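4.2 課題C:花束の持ち替え

さて、いよいよ花束の話です。4.1節の積み木と布は、正直なところ先輩たちの代から引き継いだ課題で、手順書もほぼそのまま使えました。でも花束は私たちの代で一から作った課題なので、この節だけ少し長くなるのを許してください(査読の練習会でも「ここが一番読みたい」と言ってもらえたので、遠慮なく書きます!)。

課題の中身はこうです。作業台に寝かせた花束を片方の腕がつかみ、もう片方の腕に渡し、受け取った側が向きを変えて台に戻す。文字にすると一行で済むのに、実際に操作してみるとなかなか手ごわいです。包み紙はつるつるしているし、花の部分は押せばへこむし、リボンの端は指の間に入り込むし……。剛体の積み木で身につけた「まっすぐ降ろして閉じる」という癖が、花束ではほとんど役に立ちませんでした。

つかむ場所については、最初の打ち合わせでかなりもめました。案は三つあって、花のすぐ下、リボンを結んだくびれ、それから円錐の先の細いところです。先端は細くてつかみやすそうに見えますが、持ち上げると花の重さで頭が下がり、そのまま指の間でくるっと回ってしまいます。花のすぐ下は安定するかわりに、葉を巻き込みます。結局、本課題ではくびれを標準の把持位置に決めました。図5がその把持です。

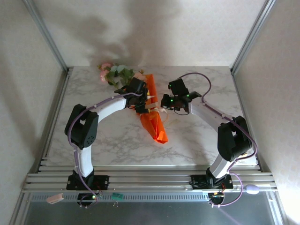

図5 リボン付近を左腕のグリッパで把持したところ。右腕のグリッパは狭い間隔を空けて向かい合う。

図5で見てほしいのは、左右のグリッパの近さです。二本の腕は手前のレールに並べて固定してあるので、台の中央付近で持ち替えようとすると、どうしても指先どうしが近づきます。操作者は自分の手元の感覚で「まだ余裕がある」と思っているのに、実機ではもうぎりぎり、ということが本当によくありました。私も初日に二回続けてぶつけています。軽い接触で済んだものの、あの音は今でも苦手です。

そこで、受け渡しの前に受け取る側の腕をいったん止める「待ち」の区間を設けました。最初の手順書(サークル内ではBradari手順と呼んでいます。名前の由来は長くなるので省きます)では両腕を同時に動かしてよいことにしていたのですが、これだと操作者によって動きがばらばらで、後から区間ラベルを付けるのがとてもつらいのです。改訂したWolten手順では、片方が花束を扱う間、もう片方は決められた範囲の中で待ちます。待つ位置そのものは操作者に任せました。ここまで固定すると、今度は学習した方策が花束の置き方の違いに弱くなるのではないか、という意見が出たからです。この点は5章で比較します。

ケーブルのことも書いておきます。紫色のケーブルを各腕のリンクに沿わせて根元まで下ろしていますが、グリッパのそばでは手首を回せるように輪を残してあります。この輪が短いと手首をひねったときに突っ張り、長すぎると花に引っかかります。ちょうどよい長さを数式で出せたら格好よかったのですが、実際には可動域の端まで動かしては留め直す、という地道な作業でした。冬休み前の12月はほとんどこればかりやっていた気がします。

4.2.1 収集の進め方

操作には学内で使っている遠隔操作ソフトZireoを使い、両腕の関節角、グリッパの開度、固定カメラの映像を同期して保存しました。参加した操作者は12人で、全員がサークルのメンバーです。うち8人は課題Cが初めての遠隔操作でした。経験者だけで集めたほうがきれいなデータになるのはわかっていたのですが、新入生にも触ってほしかったし、ためらったりやり直したりする動きも残しておきたかったのです。

一回の試行は、花束を置く、開始の合図を出す、操作する、両腕を戻す、という流れです。花束は毎回、置く係が向きを変えて寝かせます。台の大理石模様には目印になる線がないため、置き方は自然にばらつきました。最初は角度の表を作って順番どおりに置いていましたが、置き直しに時間がかかって操作者が飽きてしまうので、途中から表はやめています。前半と後半で置き方の分布が違うのはこのためです。再現実験をする方は気をつけてください。 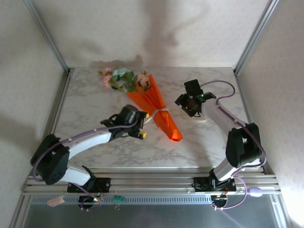 図6 左腕のグリッパは結び目のすぐ近く、右腕のグリッパは開いた状態で台の上方にある。花束は造花。

図6は待ちの姿勢を説明するのにちょうどよい場面です。右腕のグリッパが花のある高さの奥行きまで入っていて、私の感覚では少し攻めた位置です。Wolten手順の範囲には収まっているので問題なしと判定しますが、同じ範囲の中でももっと手前で待つのが好きな操作者もいます。こういう好みの差は、映像を並べて見ていると誰の操作か当てられるくらいはっきり出ます(当てっこは休憩時間の定番になりました)。

もう一つ、図6のように左腕のグリッパが台に近い低い位置にあるときは、指先の高さに神経を使います。下側の指が台をこすると、グリッパの開度は正常なのに手首の関節だけ目標値からずれる、という紛らわしい記録になります。はじめはこれをセンサの不調だと思い込み、配線を疑って半日つぶしました。今は手首の偏差がしきい値を超えた試行に自動で印を付け、映像を見て採否を決めています。

最終的に課題Cとして採用したのは853試行です。除外したのは、花束が台から落ちたもの、途中で記録が切れたもの、そして合図の前に動き始めてしまったものです。受け渡しに失敗してつかみ直した試行は、最後まで終わっていれば残しました。

4.2.2 区間ラベル

ラベルは「接近」「把持」「待ち」「受け渡し」「戻し」の五種類です。付けるのはもちろん人手で、操作した本人以外が担当します。いちばん迷うのは把持の開始時刻で、指が包み紙に触れた瞬間なのか、閉じきった瞬間なのか、紙がたわむせいで映像だけでは決めにくいのです。図6くらいグリッパが近づいていても、開度が変わり始めていなければまだ接近として扱います。把持の開始は開度の記録で決め、映像は確認にだけ使う、というのが私たちの落としどころです。

この基準を決める前に付けたラベルが19試行分あり、それらは全部付け直しました。担当者による差は、Hendriksと名付けた自作の照合スクリプトで調べ、ずれが大きいものは二人で映像を見ながら合わせています。なお、リボンの端が指に絡んだまま離れなかった場合、受け渡しの終わりをどこにするかはまだ意見が割れていて、公開するデータでは備考欄に「絡み」と書いてあります。使う方は、必要に応じてこの欄で絞り込んでください。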